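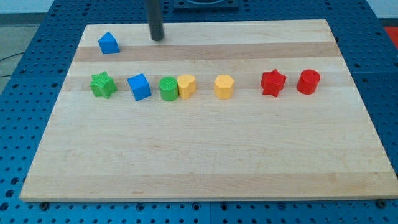 Gebt den Robotern Bauklötze! Und schreibt die Regeln dazu auf

Ein Meinungsbeitrag von Oranuch Saengthong

Drucken | Per E-Mail versenden
40 Mal geteilt | 6 Kommentare

Ich gebe es gern zu: Kaum etwas begeistert mich an meinem Beruf so sehr wie ein gut geschriebenes Prüfprotokoll. Wer jetzt schon weiterblättern möchte, dem sei gesagt, dass es gleich um Bauklötze geht. Sterne, ein Herz, Zylinder, ein Würfel, zwei Prismen, alles schön bunt auf einem Holzbrett, und darüber ein Roboterarm. Mit solchen Klötzen wird in vielen Werkstätten gemessen, was ein Arm beim Greifen und Sortieren kann, und ich halte das für eine großartige Idee. Nur fehlt fast überall die zweite Hälfte, nämlich die Vereinbarung, wie gemessen wird.

Im Februar habe ich in Zandville einen ganzen Nachmittag damit verbracht, Protokolle aus verschiedenen Häusern nebeneinanderzulegen. 252 Durchgänge waren das am Ende, sauber abgeheftet, mit viel Fleiß erstellt. Und trotzdem ließ sich kaum einer mit dem anderen vergleichen! Die einen werteten einen Griff als gelungen, sobald der Klotz den Boden verließ. Die anderen erst, wenn er am Ziel stand. Bei Cisbridge durfte der Arm nach einem Fehlgriff neu ansetzen, bei Dindance war der Durchgang damit vorbei. Beides ist vertretbar, aber es muss oben auf dem Blatt stehen, und dort stand es eben nicht.

Dabei liegt so viel Schönes in diesen einfachen Aufbauten. Ein Würfel verzeiht einem Greifer fast alles, er hat gerade Flächen und bleibt liegen, wo man ihn hinlegt. Ein Stern ist schon eine andere Sache: Wo fasst man den an, an den Spitzen oder in den Kerben? Ein Herz hat nur eine Symmetrieachse, und wer es verdreht packt, bekommt es in keine passende Aussparung. Ein Zylinder auf der Seite rollt davon. Und wenn zwei Klötze fast aneinanderstoßen, muss der Arm erst einmal eine Lücke für seine Finger finden (mein Lieblingsfall, ich könnte stundenlang zusehen). All das steckt in einer Handvoll Spielzeug, und man braucht dafür weder ein Hochregallager noch ein Millionenbudget.

Was ich mir wünsche, passt auf eine Seite. Die Ausgangslage gehört ins Protokoll: welche Form, welche Farbe, welcher Platz auf dem Brett, in welcher Drehung. Dazu der Abstand zum nächsten Klotz, denn der entscheidet oft mehr als die Form. Auch die Unterlage sollte genannt werden, eine Holzmaserung mit hellen und dunkleren Streifen ist für eine Bilderkennung etwas anderes als eine einfarbige Matte. Das Licht ebenfalls. Und bitte schreibt vor dem ersten Durchgang auf, was als Erfolg zählt, solange noch keiner ein Ergebnis hat, das er verteidigen möchte.

Decha Mahawong, mit dem ich bei Khamphan lange zusammengearbeitet habe, sieht das skeptischer. Er fürchtet, dass aus jeder Seite Regelwerk binnen eines Jahres vierzig werden und kleine Gruppen dann gar nicht mehr messen. Ich nehme den Einwand ernst, ich kenne solche Papiere ja auch, manche habe ich selbst mitverfasst. Aber sein Gegenvorschlag, jeder möge einfach ein Video beilegen, hilft mir wenig. Ein Video zeigt den einen Durchgang, den jemand ausgesucht hat. Über die übrigen erfahre ich nichts.

Wir haben uns schließlich auf vier Pflichtangaben geeinigt: Ausgangslage, Erfolgskriterium, Zahl der Versuche und Umgang mit Abbrüchen. Alles Weitere bleibt freiwillig. Den letzten Punkt habe ich durchgesetzt, und auf den bin ich stolz. Abgebrochene Durchgänge verschwinden nämlich erstaunlich leicht aus Tabellen, meist ohne böse Absicht. Jemand drückt auf Stopp, stellt alles neu hin und fängt von vorn an, und in der Auswertung taucht der Stopp nie auf. Für die Sicherheit am Arbeitsplatz sind aber gerade diese Momente die spannendsten!

Natürlich sagt ein sortiertes Häufchen Klötze noch nichts darüber, ob derselbe Arm neben Menschen arbeiten darf. Dafür gibt es eigene Normen und eigene Prüfungen, und die ersetzt kein Spielzeug. Wer aber schon beim Herz und beim Stern sorgfältig notiert, tut es später auch an der Fertigungslinie. So habe ich es bei mehreren Teams erlebt, und die Freude, wenn zwei Häuser zum ersten Mal dieselbe Zahl messen, die gönne ich jedem.

Die einseitige Vorlage schicke ich auf Anfrage gern zu. Rückmeldungen nehme ich ebenso gern entgegen, vor allem zu der Frage, ob die Beleuchtung nicht doch in die Pflichtangaben gehört.

Drucken | Per E-Mail versenden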